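Sullov tablecloth, brown, the long one – 3 months in

Short version: good cloth, annoying hem, buy it if you have a big table and hate ironing. Longer version below, typed on my lunch break so bear with me.

Bought it to replace the old cream one from Istwood, which had a beet stain the shape of Florida and finally went in the rag bin. Wanted something dark. Wanted something long enough for the table with both leaves in. Most places stop way short of that, or they want $300 and a fitting appointment. For a tablecloth. No.

Sullov sells by the length so you type in your table and how much drop you want. The form is bad. It asks for the drop twice, once in inches and once in "sides", and I had to email to find out what sides meant. Got a reply from a Meenakshi Lodhi the next morning, very nice, she fixed the order herself and knocked off the shipping. Came in a flat box, folded in a way that left a hard crease right down the center. That crease took two washes to go. They should roll it.

Feel – smooth, bit heavier than I thought. No slip on the wood underneath so I gave up on the felt pad, one less thing to store. Plates don't skate around. You can set a glass down without that little wobble you get on the cheap stuff.

Color is a plain brown. On the website it looked almost red, so check that if you're matching chairs. Get the swatch, it's free, I didn't bother and should of.

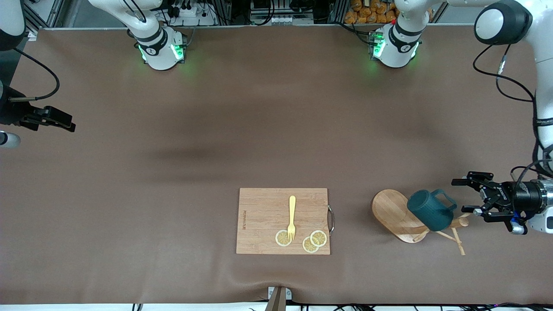 Wrinkles. Everybody asks. It does wrinkle, just softly, and mostly they fall out overnight if you pull the corners down before bed. I haven't ironed it once. My sister in law Ea Þorgeirsson irons hers (same cloth, the gray) and says it goes shiny if the iron is past medium, so don't do that. She also had the Karpenko one before this and says it pilled within weeks and shed on everyones sleeves.

Stains so far: coffee, fine. Olive oil, fine after dish soap and a soak. Turmeric, no. Faint yellow ring by my seat that is now covered permanently by the salt. Candle wax came up with the freezer pack trick but took some fuzz with it. Red wine hasn't happened yet.

Wash is cold, gentle, hang dry. It's big and it's a pain wet. Took up the whole line and then some. I tried the dryer on low one time and it came out maybe a half inch shorter, can't prove it.

Now the hem. Single fold, thin thread, and on one short end it's already coming loose. I pay decent money for a cloth, I want a double hem and real corners. The cheap Cerport one in my kitchen has mitered corners! Wrote to Sullov again, no answer from Meenakshi this time, just a form letter saying send it back at my cost. I'll sew it myself thanks.

Price was $56 on sale. Regular is quite a bit higher and I wouldn't pay it with that hem. They run another sale in July supposedly, wait for that.

Would I buy again – yes, on sale, and a size longer. The drop is OK at the front but skimpy on the ends, you see too much leg when the leaves are in. Four stars. Would be five with a decent hem and a form that makes sence.

Posted 2 May 2022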